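4.2 The Kivport hand-held kit in use

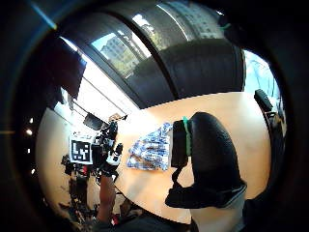

What does a buyer of the Kivport kit get for the money? A hand-held gripper with its own camera, a set of printed markers, software to turn recordings into training data, and a year of support from the vendor, Adeser.

Figure 3. Cloth task at the table, with a printed marker on the equipment at its left end and the checkered cloth in the middle.

We reviewed the kit as paying customers, a position that sharpens the eye. The brochure promises a working set-up "before the kettle boils". Our kettle is evidently a fast one. Montes and Quintero, neither of them new to cables, needed 40 minutes on their first attempt, of which the larger part went on finding the page of the manual that deals with markers. It sits after the warranty.

Once running, the kit was pleasant to use. Over the review period we made 400 recordings of cloth handling, and the software accepted all but 2 of them. It gave its reason for both refusals as "reason", a message Adeser has since agreed to look at. Cloth was chosen on purpose — it folds differently each time, and a demonstration that goes well with a wooden block may tell us very little about a towel.

Comfort is harder to score. Olvera found the grip too wide for long sessions, while Ayala had no complaint and asked for a second battery. The vendor sells one, at a price that we read twice. Support replied to each of our letters politely, and to most of them usefully. We return to the cost of spare parts in Section 5, where the tone is less forgiving.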